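Opinion | Automation and Work

The stop button isn't a safety plan

By Loubna Bennani

One Saturday in May, a two-armed robot at Ilolura closed its left gripper and didn't open it again. The command went out, the software logged the fingers as open, and they stayed shut. A technician reached in to free the toy doughnut and the arm moved 20 centimetres. She got a bruised knuckle. 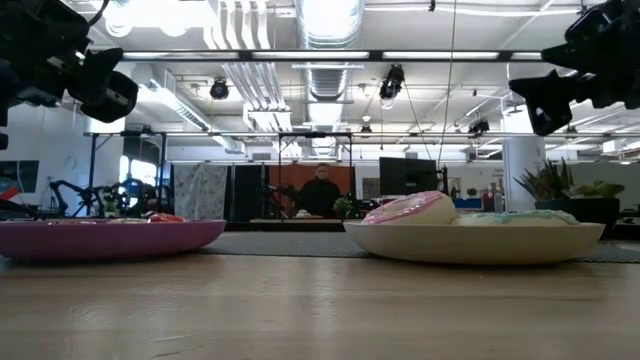 Toy doughnuts in a bowl, with the two grippers overhead.

The incident report called it operator error. I've read it and I disagree. The software believed its own command when it should have checked the finger position. By then the arms had done 1,244 moves, and the log shows 26 mismatches between what the gripper was told and what it did. Every one was cleared by hand and carried on from.

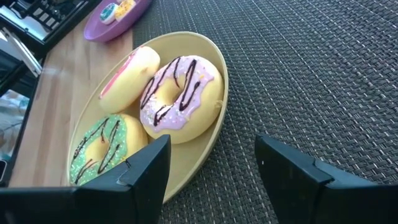 People relax around soft, silly objects. I would too. If those arms were shifting castings at Famel there'd be a fence and a lockout tag, and you'd sign for the key. The motors don't know the load is a toy.

My view is simple. A mismatch should cut power to the arm, and a person should have to walk over and reset it. Ilolura's manager told me that would cost 60 minutes a day. Fine - budget for it.
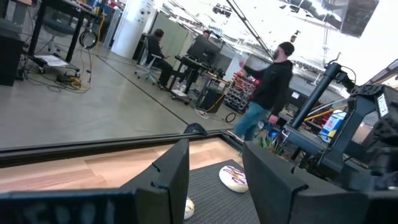 The distance rule needs fixing as well. Staff get used to working a few steps from a live arm, and tape on the floor won't stop a hand. Chraibi put in a light curtain last year and the complaints lasted a week.

Comments (3)

Catitz: We had the same fault. Worn cable at the wrist.

Old Fitter: Lockout exists for a reason. Good piece.

M.: 60 minutes a day is a lot for a small shop, though.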